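Ticket 524 – Left gripper width drifts, folding episodes rejected at export
Project: Plemelum (student cloth-folding project, Wornville Robotics Club)
Opened by: Njoroge Khaemba
Assigned to: Satish Sengar
Component: hand-held grippers, recording script
Priority: high
Status: open, waiting on retest

Summary
The export step rejects two-handed episodes with "width out of range, left". The right gripper passes. Single-handed episodes recorded with the right gripper export normally.

Expected
Fully closed reads 0 mm on both sides, within the 2 mm tolerance set in the Kombo config file.

Observed
Left reads 0 mm at startup and climbs while the session runs. After 25 minutes the closed reading was 12 mm. Restarting the script clears it and the climb starts again.

Environment
Recording script on the October branch. Laptop on wall power. Both grippers on the Druteo USB hub. Sampling rate 50 Hz. Garments on file for this task set: jacket, plain cloth.

Log

Khaemba, 14:10
Swapped USB ports on the hub. Error stays with the left gripper. Swapped cables, same result. Ruled out port and cable.

Khaemba, 14:35
Ran left gripper alone with nothing between the pads, opening and closing by hand once per second. Reading climbs at the same rate as in a real episode. Fabric thickness is not the cause.

Sengar, 15:05
Please check whether the climb depends on time or on the number of cycles. Leave it closed with the script running and do not touch it.

Khaemba, 15:40
Left it closed for the full interval. Reading stayed at 0 mm. Cycled it again and the error came back. It depends on cycles.

Sengar, 15:50
That points to lost counts on the opening stroke or a coupling slipping on the shaft. Mark the coupling and shaft with a paint pen across the joint, then cycle. If the marks separate, it is mechanical.

Khaemba, 16:20
Marks separated by a few degrees. Set screw on the left coupling turned easily with the small hex key. Tightened it, zeroed, cycled again. Closed reading now 1 mm and holding. No threadlocker in the kit – ordered.

Sengar, 16:30
Good. Do not delete the rejected episodes. The video is still usable for the garment labels even if the width channel is bad. Attach one view per garment so I can match them to the task names.

Khaemba, 16:45
Attached. Jacket first, then the cloth with both grippers over it.

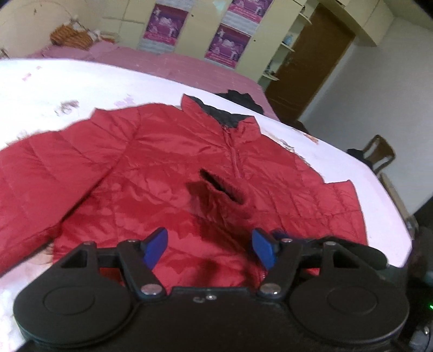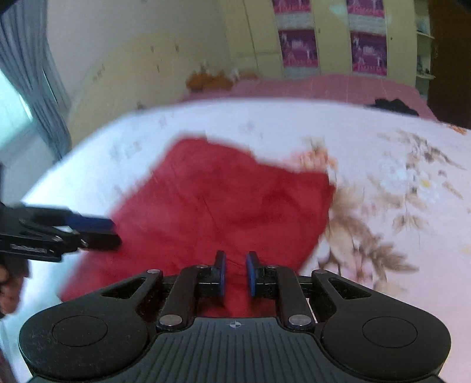
Next steps
1. Apply threadlocker to both couplings, left and right, and let it cure overnight.
2. Repeat the cycle test on each gripper before any new recording. Log the closed reading at the start and at the end.
3. Record one short two-handed episode and run the export. Paste the full output here, including warnings.
4. Sengar to add a closed-width check to the script that runs between episodes and stops recording if either side is over tolerance.
5. Move the rejected episodes to the "width_bad" folder. Keep the original file names.

Ticket stays open until step 3 passes on two separate sessions.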